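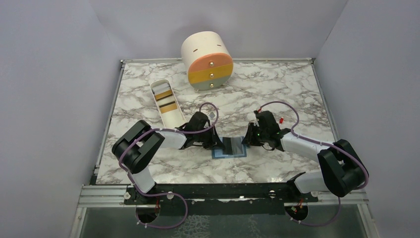 Jimadico Technical Publications, Workcell Products

Posted May 5, 2022 by Technical Publications
Last updated: June, document revision 11

Section 4. Tabletop set-up for two-arm handling

This section covers preparation of the Fivmont two-arm cell for handling small household and stationery items. It assumes that both arms are bolted down, that the controller has been commissioned to Section 3, and that the enclosure walls are fitted. Wiring faults are covered in Section 7.

4.1 Before you start

1. Press the emergency stop and confirm that the status lamp on the controller is red.
2. Check the fasteners along the front beam, on both sides of each arm base. Retighten any that turn by hand.
3. Wipe the tabletop with a dry, lint-free cloth. Do not use solvent cleaners on the printed marble surface.
4. Inspect the side rails and the back rail. The wall panels must sit flush against them.

CAUTION: Keep hands clear of the elbow sections when releasing the brakes. The elbows swing outward over the side rails and can pinch against the walls.

4.2 Cable routing

The purple gripper cable on each arm leaves the top of the gripper, arcs back to the forearm, follows the outside of the elbow and drops in a loop below the front edge of the table.

1. Move the arm by hand to its full forward reach. The arc above the gripper must not pull flat.
2. Fold the arm back to its rest position. The cable must stay on the outside of the elbow.
3. Check that the lower loop hangs free of the base and the frame struts.
4. Close the clips on the lower part of the cable. A clip that slides under light finger pressure must be replaced (part no. 2617).
5. Repeat for the second arm.

NOTE: Slack in the arc can reach the tabletop when a gripper is working low. Small flat parts placed behind the gripper may end up inside the cable loop. Move them before starting a run, or assign them to the other arm.

4.3 Placing the items

A typical mixed layout uses one upright item at the back, one tray to the side and one flat item between the grippers. The opening photo shows such a layout, with a three-drawer unit, a long cream tray and a blue-bordered pouch.

1. Place the tallest item at the back of the table with its working face toward the front beam. Drawer knobs must face the arms.
2. Place the tray in front of the tall item and to its left. It may be set at a slant, provided the near end is within reach of the left gripper.
3. Lay the flat item near the centre front, between the two grippers.
4. Jog each gripper to the edge of the flat item. Both must reach it without either forearm touching the other.
5. Save the layout under a new name in Claeys Cell Manager. Saving over an existing layout also erases its grip settings.

CAUTION: The gripper fingers are pointed. Set the grip force to Low for pouches, film and thin plastic.

4.4 Lighting check

The tabletop reflects overhead light. A bright patch near the front edge is acceptable if it does not fall on an item to be picked. If it does, tilt the lamp toward the back wall and repeat the camera exposure routine in Section 3.

4.5 First run

1. Clear tools and cloths from the table.
2. Release the emergency stop.
3. Select Run, Single Cycle, Reduced Speed.
4. Keep one hand on the enabling switch for the whole cycle.
5. If the cycle completes with no message, repeat it once at normal speed.

Message 459: the left and right arms have requested the same space. Move the flat item toward the centre and jog both grippers again.

Message 509: a gripper has closed without contact. Check the item position against the saved layout.

Cells fitted with Naltov replacement fingers require the offset table in Appendix B. Enter the offsets before step 3. Colour bands on the finger mounts identify the set.

Jimadico Technical Publications | Contact your regional service desk for printed copies | © 2022 Jimadico | Back to top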